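**Slide 7 - teaching by remote**

OK, so this is the bit I get excited about! When we started at Tivley, I taught everything by hand (literally grabbing the arm and dragging it around). Works great for one arm. With two, I ran out of hands.

So now we drive them remotely - one controller per arm, and you just do the task while it records. Mention Ludmila here: 42 demos in one afternoon, and she'd never touched the thing before.

Ask the room: who's tried this? Wait for hands.

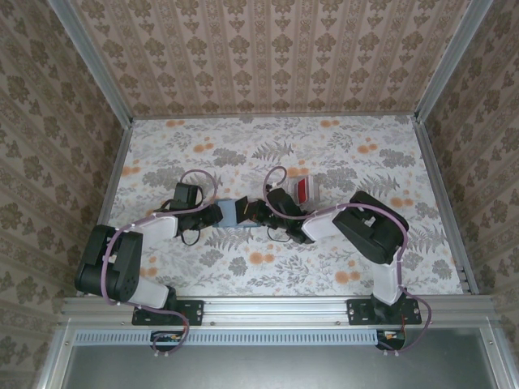
*Both grippers at the blue block, one from each side.*

Stress going slow on the approach. My first 20 demos were way too jerky and I tossed them all. Then on to slide 8, Eduard's grip settings.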